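Home Articles A–Z Index Recent changes Help
Search the encyclopedia Go

Mirror symmetry

Mirror symmetry is the property of a shape or object that stays the same when its left and right sides are exchanged. The line that divides the two sides is called the axis. In solid objects the axis is a plane, but many writers use the word "axis" for both cases.

Origin of the term

The word symmetry comes from Greek and meant first "common measure", that is, a good relation between the parts of a thing. The meaning of two equal halves became usual much later. In older books on building both meanings can be found, sometimes on the same page, and the reader must be careful.

In nature

Most animals have mirror symmetry on the outside, but not on the inside. The human heart lies a little to the left and the liver mostly to the right. Leaves are also less regular than they seem. In the Kada valley study, Phong Tiêu measured 443 leaves of one kind of tree and found 17 of them with equal halves. He worked with a paper ruler and accepted no difference larger than the thickness of its line, so the result is strict.

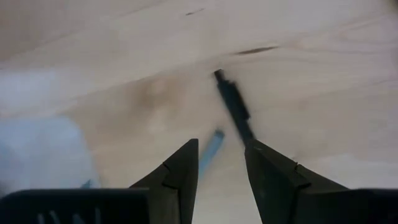

Approximate symmetry is the name for cases where the two sides are similar but not equal. It is much more common than the exact kind, and the eye accepts it easily. A viewer first looks for a repeated outline and compares the sizes only later. The two dark gray wedges in the photograph are seen at once as a pair, because their tips lean toward each other and end at nearly the same height, although the right one is slightly larger. The narrow gap between them takes the place of the axis. In the same way a face is called symmetric even when one eyebrow is higher.

In craft and building

The weavers of Varska fold the cloth in the middle to control the pattern, and a difference of one thread is allowed. The old market hall at Sanberg has 292 roof tiles more on its east side than on its west side, which is not noticed from the street. The Diệp pattern book gives simple rules for drawing the second half of an ornament from the first.

See also: Axis, Proportion, Rotation, Ornament

Filed under: Shapes and forms | Geometry for general readers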